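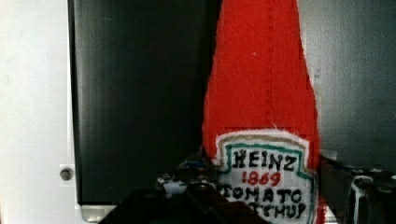 Toy kitchen sort-out, part whatever. I've been putting this off since before the summer and the play corner had got to the point where you couldn't shut the crate, so last night I tipped the lot out and made a start. First thing to hand was the felt food, and top of that pile the red ketchup bottle, all fuzz down the sides now and with little wispy threads coming up off the top of the label. I do love it though. The green stitching round the label and the wobbly lettering, somebody had patience. Plain red all the way up apart from one line of little dark stitches. It's staying, no argument. Might go round it with the fabric comb if I can find the fabric comb.

Anyway. What goes, what stays, where it lives. Notes mostly for me because I'll have forgotten by October.

Soft stuff

Felt and plush all together in the big drawstring bag. Used to be mixed in with the plastic and everything came out covered in fluff, and the fluff came out covered in crumbs, god knows. Bobbly bits: comb, or a disposable razor very lightly, NOT near any stitching. I learnt that on a felt sausage. Spot clean only, cold water, bit of washing up liquid on a cloth. Do not put in the machine even in a pillowcase. The bag is an old Ciltesell laundry one, drawstring has gone a bit short but it holds.

Cups, plates, the green things

Laid this lot out on the white table so I could see what went with what. The green mug and the green colander match, near enough the same pale green, so they're a pair now and go in the same tub. The colander takes up a silly amount of room for what it is. But everything small can sit inside it, so fine. Green slotted spatula goes in the black cup, handle down, that's its home. It never stays in there, the cup goes over and out it slides, but in theory. The pinky lilac plate is the only big oval one so it goes flat at the bottom and everything else on top. The orange slice and the little shiny red thing (pepper? strawberry? I've had it down as both) live on the plate when it's out and in the colander when it's not. 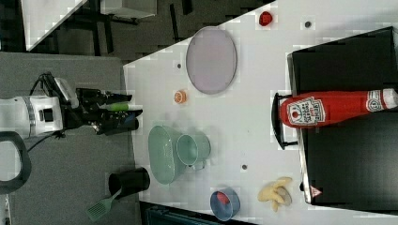
Tubs and where they go

Bought 3 tubs from Wurkley, the clear ones with clip lids, 11 litre. Should of measured the shelf first, they fit but only sideways, so you can't read a label on the end. Labels on the long side then. One for crockery and utensils, one for plastic fruit and veg, one for tins and packets. Lids off in the day or they just get stood on.

The Budow shelf unit is still going, wobbles, I've put folded card under the back left foot and it's better. Heavy tub at the bottom. Felt bag hangs off the hook on the side.

Washing

All the hard plastic went through warm soapy water in the sink, then spread on a towel overnight. Anything with a hole in it wants a good shake, you'd be amazed what stays in a hollow banana. Dont use the dishwasher for the older pieces, we lost a saucepan lid that way, went like a crisp.

Gone

Odd lids with no pan. A till with no drawer. A bag of cardboard packets that had been chewed at some point. The Gezer tea set, which had 77 stickers on it at last reckoning and none of them coming off. Two carriers to the charity shop and one in the bin.

Still to do: find the fabric comb. Sew up the egg. Decide about the pizza, it's missing a slice and the velcro is shot but it does get played with more than anything else in there. Leave it for now, I think. Right, tea needs making.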